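Skip to content | Boards | Cells and Fixtures | Simulation | Sign in

Dual-arm cell: flat tool on the right arm stops at a different height after every tool change

Selina Hollenstein
June 3, 2024

Two arms on one base plate, left with a parallel gripper, right with the wide flat tool. Setup as modeled in the simulator:

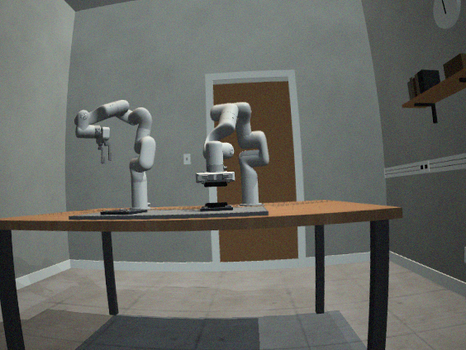

Marlene Li asked under the first draft of this post whether the tool offset was stored per tool or per arm, and it is per arm. The physical cell follows the model. After the right tool is removed and refitted, the approach height over the black block is off by up to 2 mm. The program is unchanged and the left arm repeats fine. I have re-taught the approach point four times. Is there a procedure that does not involve re-teaching after each change?

Theerawat Kaewkla

Stop re-teaching the point. The point is probably good and the tool frame is wrong. If you correct the point to suit a bad frame, every other point that uses the frame is now off as well.

Order of work:

1. Restore the original points from backup.
2. Remove the tool. Clean both flange faces with a dry lint-free cloth. Check for burrs at the dowel hole.
3. Refit. Tighten the screws crosswise in two passes, to the torque in the arm manual.
4. Jog the tool down onto a gauge block on the base plate at low speed. Record Z.
5. Remove and refit once more, repeat step 4.

If the two Z readings agree, enter the corrected offset in the tool frame and leave it alone. If they disagree, the seating is the fault and no offset will fix it. On our Gasser adapter it was paint on the mating face.

Also store the offset per tool. Per arm works until someone fits a second tool.

Angharad Powell

Had this on a Dandgate cell. Check the pad under the tool too. A soft pad takes a set, and a new one sits higher. We log the pad height at each change and replace at 130 hours. That figure is for our parts, yours will differ.

Does the simulator model use the nominal pad thickness? Ours did, and the approach looked fine on screen with the real pad already touching.

Marlies Bachmann

just add a few mm to the approach and slow down the last bit

Comments

Theerawat Kaewkla: Extra clearance hides the error on approach. The contact height is still wrong.

Selina Hollenstein: Z differed by 1.4 mm between refits. Burr at the dowel hole. Stoned it flat and the readings now agree. Offset moved to the tool record, points restored from the October backup.

Angharad Powell: Measure the pad while you have it off.

We use cookies to keep you signed in and to count page visits. Accept | Settings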